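Forum: Benchtop Automation > Kits and Gear
Thread: Trnka two-arm kit, first impressions

Finally got bench time with the Trnka kit and I'm pretty chuffed! Two arms, one controller, and a task library from Oteck you can pull straight in. I went for their phone-on-stand routine with a tray of mugs left in the road, as that's closer to my kitchen than any demo.

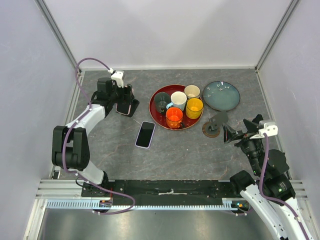

cablegremlin
Senior Member, 187 posts
May 16, 2023

Both arms ride on the one front rail, so squaring them up is dead easy. The purple cables run along the outside of the arms and I'd like a few more clips on them — my only real whinge about the build. You teach a move by guiding the arm by hand, and the software keeps the colour-coded waypoints tidy. Lovely stuff. I left the little black stand over by the right gripper and the phone down in front of the tray, then started on approach angles for the left arm. 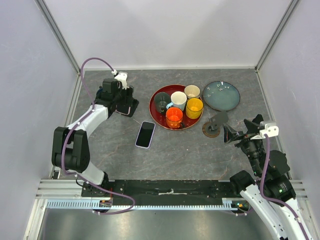

Pakano's single arm does most of this for less money, reckons mugwort_789, and the second arm is a luxury unless you're handing things across. I'd also want to know what a replacement set of fingers costs before getting excited.

cablegremlin
Fair point on price, but I don't agree about the luxury bit. With one arm I spend half my life re-planning around the crockery. Fingers come as a pair and swap with 2 screws.

bumine_fan
I've had a Bumine kit since August and the grip force settings were a pain. How are these on something slippery like a phone?

cablegremlin
Much nicer! Force is a plain slider, and I've got it sitting low with the case on.
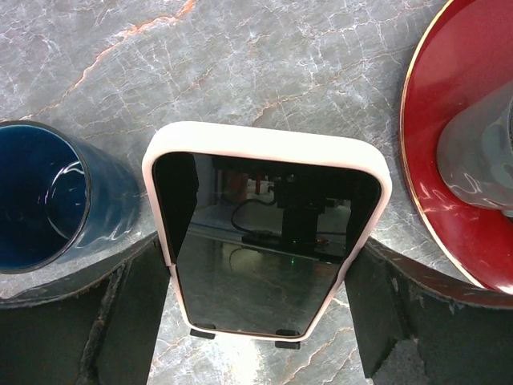 Phone upright between the fingers, wrist camera view.

mugwort_789
Okay, the wrist view is good. Still not sold on two arms.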